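Talks and Notes | Automation
Fri 1 July | Lorna Galbraith

Speaker notes: what I saw at the Uibo open day

Start with the invitation. It promised "picking, solved". Read it out, then let it sit.

Say who went: me and Fuseini Amoah, who buys for the Dikeck depot and has heard this pitch 8 times. We paid for our own train tickets. Mention that, people will ask.

The stand was a KUKA arm over a metal bin of mixed bits. Guangming Qiu ran the demonstration and was straight with us, more so than the brochure. Slide up now, and give them a moment to look.
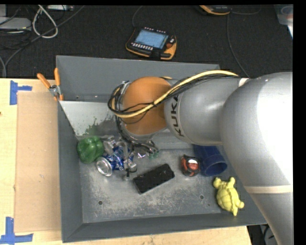

Slide 4: the arm at the bin. Pepper and dented can on the left, turtle near the front.

Point out the room between things. Our returns totes at Dikeck are full to the lid. Ask who in the audience has a tote with that much floor showing. (Pause. Don't fill it.)

The number they gave us was 200 picks without a person stepping in. I asked over what period, and with who choosing the objects. No answer on the day. Ieuan Ifans has promised me the log by November. I'll believe it when I've got it.

Price: 2695 a month, gripper extra. Skip this if short of time.

Finish on what I'd want to see: our totes, our stock, our night shift. Then questions. Rasmus will have one about cables.

We use cookies to remember your settings. Accept all | Manage choices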